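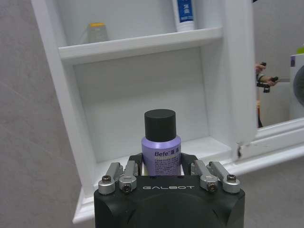 Speaker notes — "One Shelf at a Time: sorting the bathroom cabinet"
Talk for the Wodell evening group, 11/09/2025
Thirty-five minutes plus questions. Water on the lectern, clicker in left pocket, SLOW DOWN.

Opening

Say hello, thank them for coming out on a Thursday. Ask who has a bathroom cabinet they'd be happy for me to open right now. Wait for the laugh. Put my own hand down.

I started doing this because of a house move in July. We'd hired Dromar for the van and they were lovely, but they wouldn't take opened bottles of anything, so the whole contents of the bathroom came with me in the car. On my lap, mostly. 308 items once I'd tipped it all out on the spare bed, and yes I did count them, I was in that sort of mood. I still have the list. (Hold up list. It's four sheets, both sides.)

So that number is what tonight is about. After two evenings I'd got it down to 182, and after a third I stopped, and I'll come on to why.

Part one — take it all out

Don't tidy a full cabinet. I did that for years, just shuffling things along so the door would shut. Take everything out, both shelves, the ledge at the bottom, the bit behind the mirror if you've got one. Towel on the floor or the bed first!

Then wipe it. Warm water and a drop of washing-up liquid. My cabinet is a Disero one, white, wall-hung, came with the house, and I'd honestly thought it was cream. Go into the back corners with an old toothbrush. Dry it properly before anything goes back and leave the door open while you have your tea.

And have a good look at it empty. I found I liked it empty. I went back upstairs twice just to look.

Part two — one in the hand

(Bring back the first slide here, small purple bottle with the black cap.)

Back to this one. It's a little thing, pale purple, the label says Befe and then there are two Chinese characters, and below that the print is so tiny you'd never read it from where you're sitting. I can't from here either. But look how much room there is in the compartment behind it. One bottle, one bare white space, and you can think about it properly, which you can't do when it's jammed in with everything else.

Pick up ONE thing. Ask it three questions, out loud if you live alone:

When did I last use you?
Do I know what you are?
Would I buy you again?

Two noes and it goes in the box by the door. I was strict for the first hour and then got silly about a bath oil I'd been given, and kept it, and I still haven't opened it. So there you go.

On small print: take your glasses up with you. Or a magnifier. If there's a little drawing of an open jar with a number and an M in it, that's how many months it should last once it's opened, so 12M means a year. Ask for hands here, who knew that one? I was well into my forties.

If the label's in a language you don't read, don't guess. Put it to one side, look it up or ask somebody who does read it, and decide after that. A pretty bottle tells you nothing about what's inside. I had a green one I'd used as hand soap for months and it was conditioner.

(Pause. Drink of water.)

Part three — getting rid

Medicines go back to the chemist. Not down the loo, not in the bin. Say this twice.

Half-full shampoos and so on: use them up, one at a time, in the shower, nothing new until it's gone. I had nine on the go. Unopened things can often be passed on, but ring first and ask what they take. Aerosols, check with your council. Old perfume I never know what to do with, somebody always asks, and I usually ask the room.

Razor blades — wrap them well. I keep a lidded tin for mine.

Part four — putting it back

My rule is that I should be able to take out any one thing without touching another. It sounds fussy. Try it for a week.

Tall things at the back or to one side, small bottles in front with labels facing out. Upright, caps on tight. The bottom of mine has the most height so the everyday things live there, and the top shelf is for what I only need now and then. If you've got small children about the place, anything they shouldn't have goes up high behind a catch, whatever I've just said.

I don't use trays any more. I bought a set of those Vaněk clear ones and they're nice, they really are, but I ended up filling them because they were there, and then I was lifting out a whole tray to get at the toothpaste. Two of them are in the shed now with seeds in. If trays work for you, keep your trays!

Leave a gap. I leave one whole compartment with nothing in it at all, and visitors do comment. That gap is where the new thing goes while you finish the old one.

Part five — why I stopped

Come back to the list. 182 was still loads, and I could have carried on, but by the third evening I was throwing things out in a temper. I threw away a perfectly good nail brush. So now I do 31 items and then I stop, whatever state it's in, and I go and sit down. Why 31? It's how many lines fit on one side of my notepad. (They always want a cleverer reason.)

If running over, skip the nail brush and go straight to questions.

Questions I usually get

Steam: open the window, leave the cabinet door ajar after a bath, keep anything papery somewhere else.

Partners: do your own shelf. Leave theirs alone.

Cotton wool: jar on the windowsill.

Handouts are on the chair by the door, one each please, and the box for unopened toiletries is next to them. Collect clicker. Switch off the projector.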